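Telero Releases Two-Handed Cup Handling Results

DURNHAM, January. Telero today released results from a study of how robots can learn to pick up and set upright cups, glasses and similar containers from recordings made with hand-held grippers. The training set holds 1,586 demonstrations recorded in furnished homes, with two grippers used in each.
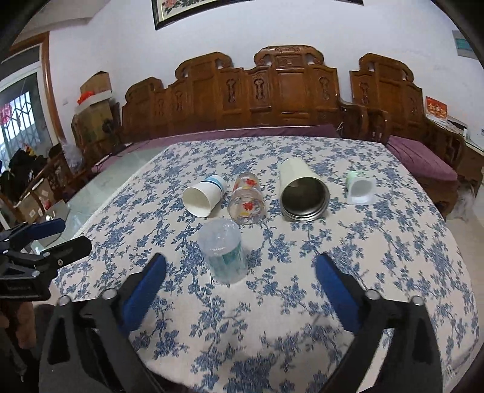 Containers lying on their sides are a known source of failed grasps, and clear walls make the rim hard to locate. The Telero method, named Medrano, predicts the opening direction of each container before it plans a grasp. The prediction is then passed to both arms, so that one can hold while the other turns.

"Most of the gain came from the direction estimate," said Minoru Sakamoto, who led the study. "A larger network on the same data did not help much."
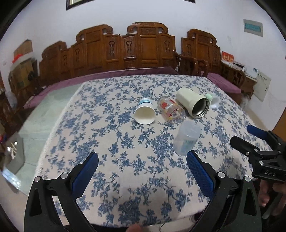 In 746 test trials on a two-arm robot at the company's Sirport lab, Medrano completed the task in 68 percent. Most failures involved clear containers placed close to a neighbor. Training code will be posted on the Telero website on Monday.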